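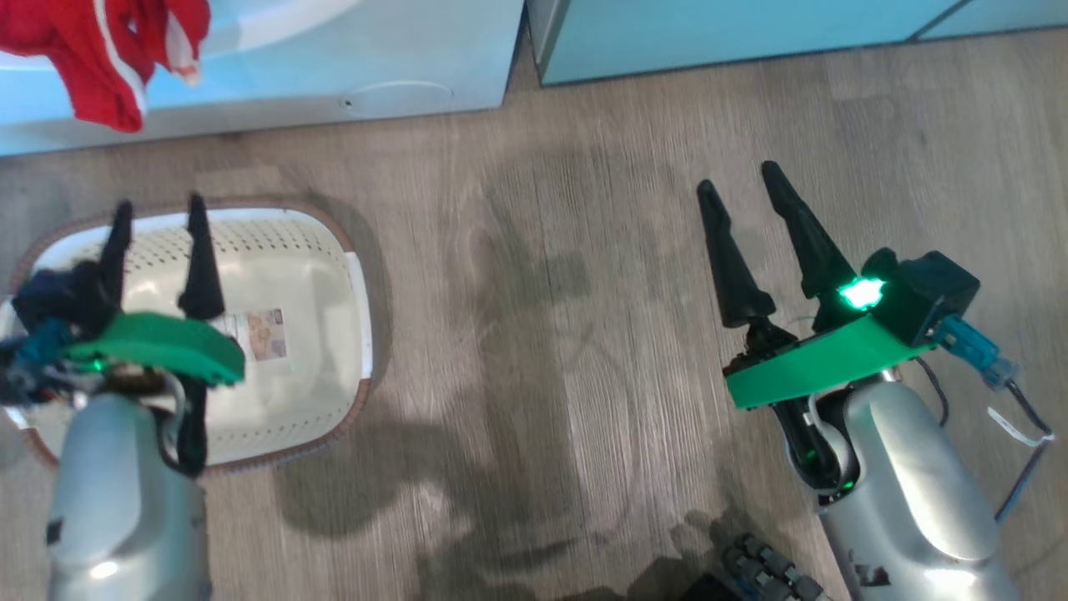 A basket, a bare stretch of floor and something red.

The Tablecloth

Ruth Ellwood got the tablecloth on a Thursday in a grocery bag with the handles tied. Despina Moschos brought it into the shop herself and would not put it on the counter until Ruth had wiped the counter down.

"My mother made it in Ferkar before she was married," Despina said. "It has one corner that isn't finished. I want it finished by May."

Ruth untied the bag. The cloth was linen, gone soft, with a border of cross-stitch birds in dark blue. Three corners had a pair of birds facing each other. The fourth had one bird and a few faint pencil dots where the other should have been.

"Why did she stop?" Ruth asked.

"She didn't say. I didn't ask."

Ruth said she would need to find the thread first. Despina paid her 30 dollars down, folded the receipt twice, and left.

The blue was the trouble. Ruth had four blues in the drawer that were close, and by the window none of them were. One was too green. One was right in the skein and wrong once it was on the cloth. She stitched a short row on a scrap with each and pinned the scraps next to the birds, and then she went and ate her lunch in the back. 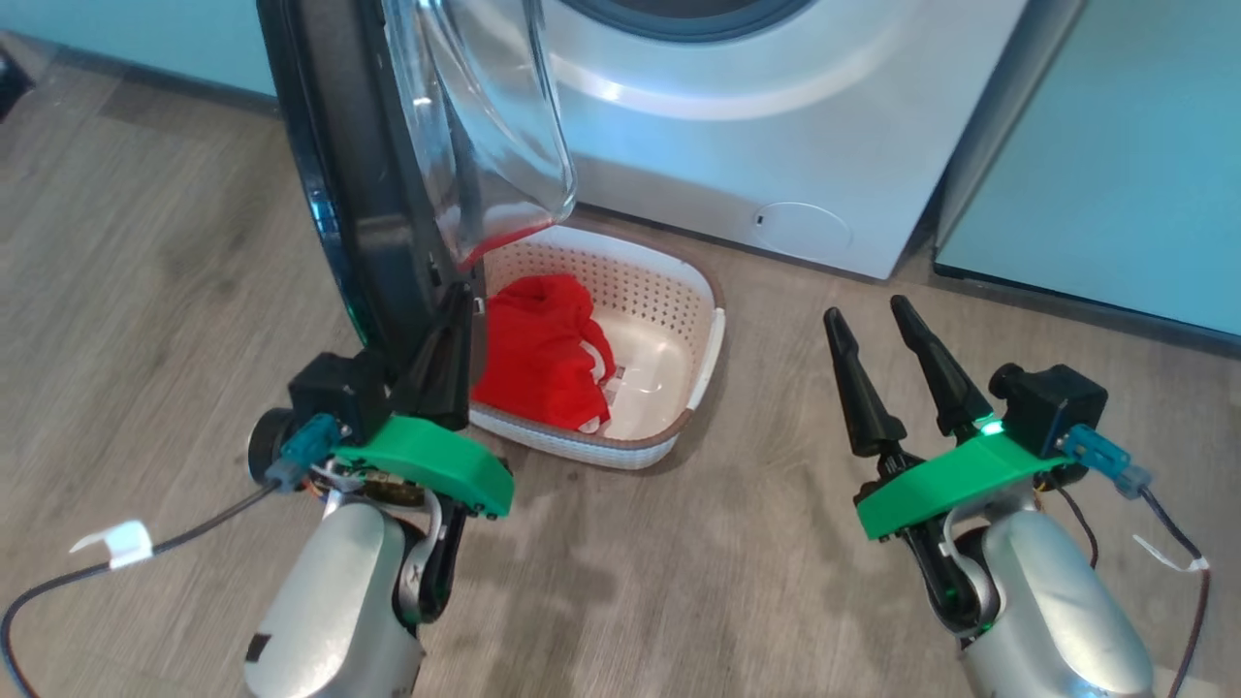

When she came out again Niilo Vainio was standing over the cloth with his hands behind him. He delivered thread for the wholesaler in Hollenstein and had never learned to sew, but he looked at everything.

"That one's faded," he said.

"They're all faded. That's what I'm trying to match."

"Turn it over."

She turned it over. On the back, where the light had not reached, the birds were nearly black. The first skein she had pulled out that morning, the one she had put away as too dark, was the same color exactly.

"So which side do you match?" Niilo said.

Ruth told him to leave the invoice by the register.
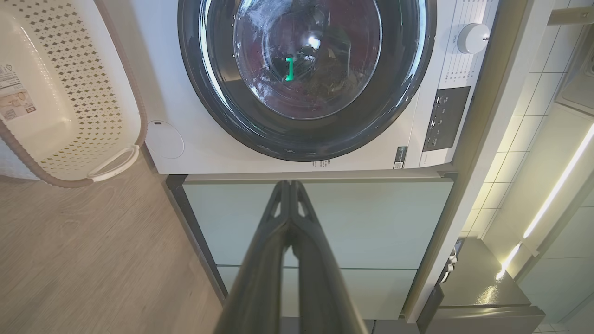
The Fourth Corner

She called Despina that evening and explained it. She could use a lighter blue and the new bird would look like the old ones. Or she could use the dark one, and it would look like the old ones had looked to begin with.

Despina didn't answer for a while. Ruth could hear a television.

"Will the dark one fade?"

"If you use the cloth. If you keep it in a bag, no."

"I keep it in a drawer," Despina said.

"Then no."

"I could put it on the table, I suppose. My brother's family comes on Sundays. They spill."

Ruth waited. She had the cloth on her lap, and she had already counted out the stitches for the beak from the bird beside it.

"Do the dark one," Despina said. "And leave her pencil marks if you can."

Ruth said the stitches would cover most of them. She threaded the needle after she hung up and started at the foot.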